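Where Do Our Old Clothes Go?
Student project report, spring term
Roy Yeoman

My project began in April, when I finally sorted the clothes I had been dragging from one apartment to the next, and wondered how much the rest of my dorm was holding on to. 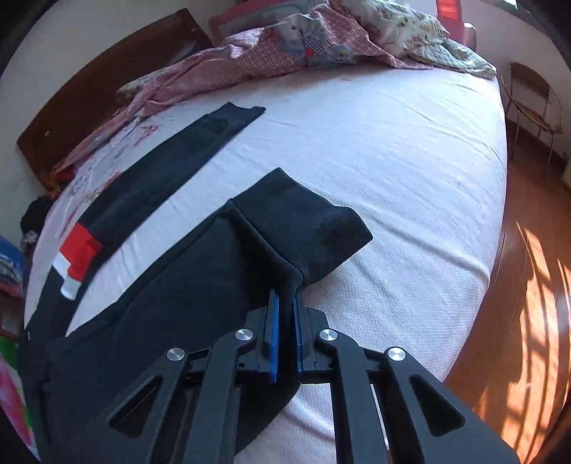 How I collected the answers

I put a short survey on Jotport and left it open for two weeks, and I was so pleased when 50 people filled it in! Between them they listed 941 pieces of clothing, of which 590 had been worn since the start of the school year.

What I found

Sweatshirts were the thing people found hardest to give up (I completely understand), mostly on account of who had given them. Jeans came next. My neighbors in Penrose Hall kept the most, though they also have the bigger closets, so I would like to ask again next fall.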